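Padmavathi Mathew
Thread, May 11, 2025

1/ I moved to Caswood in March and I want to write down what I learned about baking bread in a rented kitchen with a bad oven. It is for people who are in the same situation as me. It will be long, sorry.

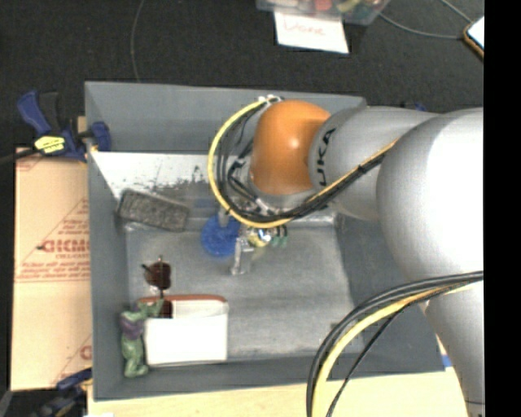

2/ First, the oven. Mine has numbers on the knob from 1 to 8 and no degrees. The landlord told me that 8 is "very hot" and could not say more. I bought a small oven thermometer with a hook and I left it inside for one whole evening, and wrote down the temperature at each number.

3/ The result: number 8 is only 430 degrees in the back and much less near the door. All my recipes wanted 475. For one month I thought my flour was bad. I had even thrown away a full bag, which I regret.

4/ If your oven is weak like this, preheat it much longer than the recipe says. I put a heavy baking tray upside down on the low shelf and give it one hour. The dough goes directly on the hot tray with its paper.

5/ Now the water. In Jirnia, where I grew up, my aunt never measured water. She put her hand in the dough and she knew. I do not have this hand. I weigh everything, and my cousins laugh at me on the phone.

6/ My basic loaf is 630 grams of flour, 430 grams of water, 12 grams of salt and a small spoon of dry yeast. Perhaps you noticed that the water and the oven have the same number. It is a coincidence but it helped me to remember.

7/ I mix it after dinner with a spoon, only until there is no dry flour. Then I cover the bowl with a plate and wait 30 minutes. After that I wet my hand, fold the dough over itself from each side, and put it in the fridge for the night.

8/ A question I got on my last thread: "Why do you not knead?" I live above a couple with a baby, my table is not stable and it knocks against the wall. The fridge does the work quietly. If you like to knead, please knead, the bread will be good too.

9/ In the morning the dough is stiff and looks like nothing happened. Do not panic. I shape it cold, with a little flour on the table, and leave it under a towel until it feels soft at the side. In my kitchen this takes two hours in spring. I do not know yet about winter.

10/ Flour. The supermarket near the station has only one kind of bread flour and it is fine. There is also a mill shop in Drasthorpe which sells a rye that I like very much, but the bus goes every two hours and the shop closes for lunch. I went one time exactly at lunch.

11/ If you use this rye, change only a small part of the white flour. I tried half and half and got something very flat and sour, with a wet line at the bottom. My neighbor Triệu ate it with butter and asked for more, so maybe I am too strict.

12/ Triệu also taught me the trick with steam. I was throwing ice cubes on the oven floor and it made a terrible noise. He puts a metal bowl over the bread for the first part of the baking, so the steam of the dough stays inside. When I take the bowl off, the crust is still pale, and then it gets its color.

13/ Please be careful with the bowl. Use two dry towels, not one, and decide before you open the oven where you will put it. I have a small mark on my wrist from not deciding.

14/ How do I know when it is ready? The recipe books say to knock on the bottom and listen for a hollow sound. For me every loaf sounds hollow. I just bake it darker than I feel comfortable with, and wait until it is fully cool before cutting. The second part is the difficult one.

15/ Things that I bought and did not need: a special basket (a colander with a towel is the same), a blade for cutting the top (I use the small kitchen knife, sharpened), and a glass jar for a sourdough starter that died when I visited my sister.

16/ Things I am happy about: the thermometer, a scale which shows single grams, and a plastic scraper. The scraper was the cheapest one and I use it every day, also for cleaning the counter after cooking.

17/ Someone asked also about keeping the bread. I put it with the cut side down on the board and no bag for the first day. Then I slice the rest and freeze it. The slices go directly in the toaster.

18/ Next I want to try the flat breads of my aunt, which need a very hot pan and not an oven at all. She promised to explain by video call, but "some water" will again be the measurement. I will put the pan on the scale and see if she notices.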